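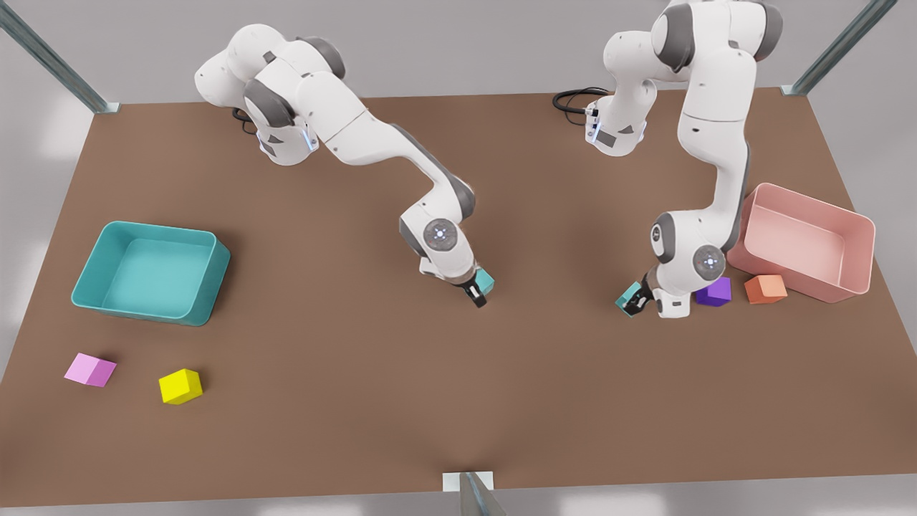

Simulator view, both arms holding a teal cube

Open day at Drarngate, who else went?

solderpaws
Posted December 26, 2019
OK so I finally have a quiet day to write this up. I went to the Drarngate open day in November and the best part for me was the simulator corner. Big monitor, two white arms over a brown table, a teal bin on one side and a pink bin on the other, and a bunch of colored cubes to sort. Anneli Lehtinen ran the demo and let people shout out which cube to go for next (my kid yelled "purple" for 30 minutes straight). I grabbed the picture above off their handout page. Anybody else there?

mitre_box_62
I was! Drove in from Plarkelau, got lost in the parking lot, missed the welcome talk. I have to say the simulator did nothing for me. If I'm going to an open day I want to hear motors. I can watch a cartoon of a robot at home.

solderpaws
Cartoon is a little harsh! They had the cables in there and the little blue lights on the bases and everything.

mitre_box_62
Sure, it's pretty. But a cube on a screen weighs whatever you tell it to weigh.

tamsin_k
Jumping in because I asked Anneli this exact thing. She said they'd done 2,000 practice runs in the simulator before anyone tried the task on hardware, and she'd much rather crash a pretend arm than a real one. Made sense to me. I do wish they'd put the real arms next to the screen so you could compare.

mitre_box_62
OK, that I would've paid for.

fpchang
Fung-ping Chang here, I helped at the Teltomar table across the hall. The plan was to show hardware too, but our power strip situation was a mess and we gave up before lunch. Sorry to everyone who came for motors. Door count was 657, way more than we had chairs for.

solderpaws
Oh wow, no wonder the cookies were gone. Fung-ping, do the two arms ever go for the same cube? We argued about it the whole ride home.

fpchang
In the version we showed, each arm gets its own list, so no. Enriquez is working on one where they share a list. Much messier so far.

tamsin_k
Please demo the messy one next year.

mitre_box_62
Seconded. And bring a better power strip.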